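Can a Machine Do the Chores Yet?

Posted Sep 28, 2019

Readers of this blog have written since February to ask whether a robot arm may soon be trusted with routine work in the home or on the shop floor. My view remains cautious.

The washing machine set a high standard. It accepts a disordered load and asks very little of its owner. An arm of the kind now offered to small workshops generally expects the opposite: parts of known size, laid out in known places. My former colleague Imke Haberkorn supervised a packing bench at Hindwood for nearly 10 years, and she maintains that most of the work there consisted of dealing with whatever arrived crooked.

Rosario Mancuso takes a more hopeful position. He argues that simulation permits 300 attempts at a task before any equipment is purchased, and that small assembly jobs will be settled first. I accept the second point. Picking up a flat part and setting it down squarely is a modest chore – and a great many trades depend on it. Folding a fitted sheet is another matter, and I would not expect progress there soon.

The work under discussion is of the following order: a tabletop, a few small flat pieces and a two-finger gripper.

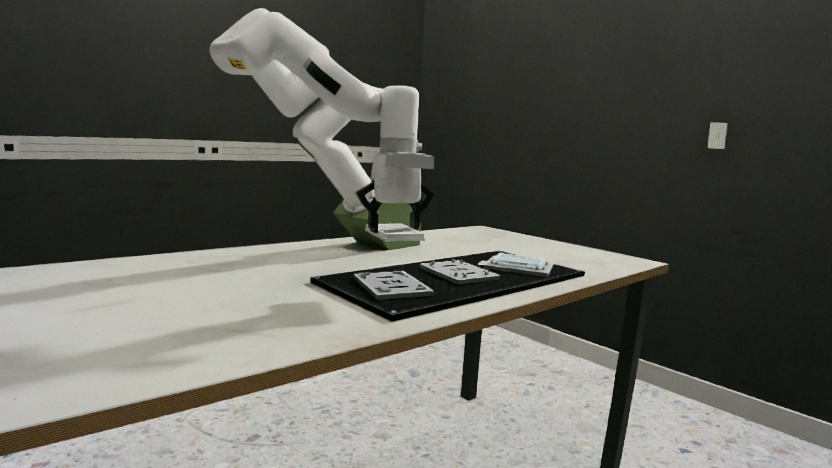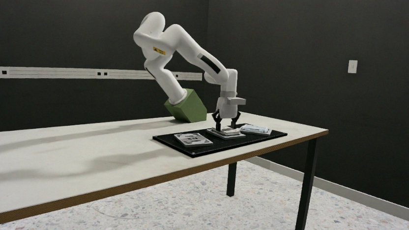 Simulated workcell, two views. Robot arm with black gripper fingers; parts set out on a black rectangular surface.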